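Zullano arm in the kitchen sim, stool keeps stopping it

flistholm_kit
Okay, been at this for a while and my patience is gone. I'm setting up the kitchen cell in sim before we bolt anything down. The arm halts on a collision warning every time it swings toward the island. I already dropped joint speed to 30 percent and re-zeroed the base twice. Same stop, same spot. Latest layout:
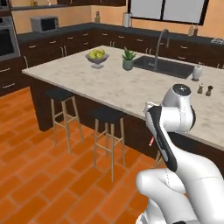 Flistholm, December 13, 2025

The log says the closest shape is the right stool, then the countertop edge. I have up to 245 warnings per run (yikes!) and I'd love to keep the stools in.

bunwood_bev
Pull the stools. Get the arm path clean first, then put them back one at a time. You're fighting two problems at once.

Aranka Szalai
Disagree with Bev! If the real kitchen has stools, leave them alone. I'd look at the collision shape on the stool. Mine was one solid box, so the gap between the legs counted as wood. Swap in separate shapes for the seat and legs.

pricepoint
Or move the base back 60 mm and be done with it. That joint housing is right up by the counter edge, I wouldn't run it that close anyway.

flistholm_kit
Aranka, you got it, solid box on both stools. Fixed that and the stool warnings are gone. Still getting the counter one, so I'll try the base move tonight.

bunwood_bev
Fine, but I'd still have pulled them. Save your old base offset before you touch it.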